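Jedden Wallcoverings Swatch Set

Hello! I started this in October as a spreadsheet of wallpapers I liked and it got badly out of hand. It's now 2,113 swatches, each with a row saying what the pattern is, how big the repeat is and what the stuff is made of. Last updated 14 December 2023.

What's in it

One row per swatch. The columns are name, maker, pattern family, repeat in centimetres, main colour, second colour and finish. Most rows come from the Jedden sample books, with 869 from Plurklow (mainly florals and stripes — they do love a stripe). The rest are odds and ends from Chien. Repeat is blank for plains and grasscloths, so please don't read a blank as zero!

Pattern families

There are 30 of these, and I've changed my mind about several. Damask and ogee used to be one family and now they're two. Stone effects are split into marble, slate and plaster, going by the look alone, so a vinyl and a paper can sit side by side under marble.

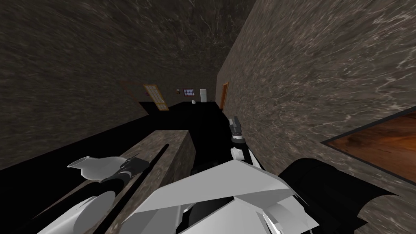 Dark grey-brown marble with pale veins, on walls and ceiling (rendered).

Colours are my own names, picked in daylight by my kitchen window. "Putty" and "mushroom" overlap horribly and I'd merge them if you're doing anything serious.

Still to do

The Drivlow books are sitting on my stairs waiting to be typed up, which should take the set to over 3,000 rows. Borders and friezes aren't in yet either. If you spot a wrong repeat, send me the row number and what you measured.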